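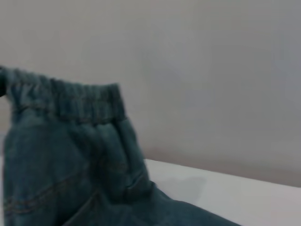

The Fedwood clothing swap is back in May and this time it's taking children's things as well as adult stuff, after a good few months of people asking. Doors 10am till 2pm at the Gil Street hall, same place as before, side entrance please as the front steps are being redone. Organiser Elvira Lozano says the hardest items to keep in stock last time were trousers with some give in them, elasticated waists especially, like the blue denim pair with the gathered waistband and tan stitching. Anything along those lines will be snapped up. Jeans, joggers, leggings, school trousers, bring the lot.

How it works, for those who missed the last one. Bring up to 12 items, clean and folded. You get a token for each. Spend your tokens on whatever you fancy from the tables. No money changes hands, except at the tea hatch (tea 60p, cake whatever Murray Carrier decides on the day). Tokens left over from last time are still good, so have a dig in your coat pockets.

Last time round the swap took in 600 items and 400 of them went home with somebody new. The rest was sorted the same evening. Most went to the Ornora shop on the high street, and the properly worn-out bits went for rags. Lozano reckons there'll be more this year with the kids' clothes added, so extra tables are coming over from the school.

"We had bags of tops," she said. "Tops we can do. What we didn't have was bottoms, and people were going round the trouser table three or four times hoping something had turned up. So if you're clearing out a drawer, start with that one."

Sorting is the evening before, from 6pm, and more hands are wanted. It's not complicated. Everything gets laid out flat, looked over front and back, then checked at the waist and the seams. Stretch the elastic, see if it comes back. Zips up and down. Buttons counted. If it passes it gets folded and goes in a pile by size, if it doesn't it goes to the mending corner or the rag bag. Yurani Echeverri is running the mending corner again and will be there on the day too, doing small repairs while you wait. Hems, loose buttons, a seam that's come undone, that sort of thing. New elastic in a waistband as well, but she asks that you leave those with her early as they take a bit longer. No zips on coats this year, sorry, the machine won't take it.

Sizes. This caused some grumbling last time so there's a change. Tables will go by waist and leg measurement for trousers and skirts, not by what the label says, as one maker's medium is another's large. There'll be tape measures at both ends. Children's will be by age with the measurement written on a slip as well. If you can measure yours before you come and pin a note on, it'll speed up the queue no end.

What they can take: trousers, skirts, dresses, jumpers, coats, shirts, kids' clothes from newborn up, scarves, belts, shoes in pairs and with some wear left.

What they can't: underwear, swimwear, pillows and duvets, uniform with a company name on, anything damp. Please dont leave bags outside the hall the night before. Foxes had two of them last time and it was a right mess to clear up.

Orlando Villanueva is doing collections for anyone who can't get down to the hall with a bag, Fedwood addresses only. Put your name on the sheet at the library desk and he'll come round in the afternoon before the sorting. Two bags a household at most, it's a small car.

The 338 bus stops right opposite the hall. Parking is tight, the school has said people can use its yard from 9.30am but the gate gets locked at half two sharp, so don't hang about. Pushchairs can be left in the corridor by the kitchen. There's a changing area this time too, two curtained corners at the back with a mirrror each, lent by Nirkitz the tailors.

Anyone wanting to help with sorting, or with putting tables away after, should speak to Arnulfo Cabrera at the hall office, open mornings. He's short of people for the 2pm clear-up in particular. Helpers get first look at the tables from 9.30am and an extra token.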